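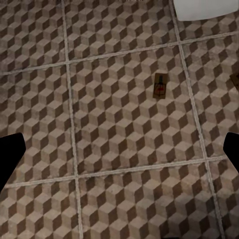
**Figure 3.** Wrist camera view in simulation before the approach phase, Dratel fingers open wide.

### 4.2 Finger comparison on small flat objects

We compared the Dratel parallel fingers with the shorter Bajpai set on the same simulated arm, keeping the Plirnuris controller and its gains fixed. Each finger set was run for 3,000 episodes, with the floor texture, object pose and camera tilt drawn again at every reset. Low objects are a hard case for both sets, as the finger tips must come close to the floor before closing. The mousetrap in Figure 3 has a dark striker bar and a small red bait pedal on a brown base, and the pose estimator was trained to locate the pedal first and then fit the long axis of the base. The cube pattern on the tiles produces many strong edges at angles close to those of a rotated base, so edge cues alone were given a low weight. Where a second trap entered the view, as at the right border of Figure 3, the target was the one with its pedal visible.

Of all Dratel episodes, 423 ended in a timeout during lateral alignment. Most of these began with the target well off the midline between the fingers. The Bajpai set timed out less often but made more contact with the floor on descent. We did not tune the descent speed separately for each set. Runs on the physical arm at Droltavthorpe used the same controller and are reported in Section 4.3.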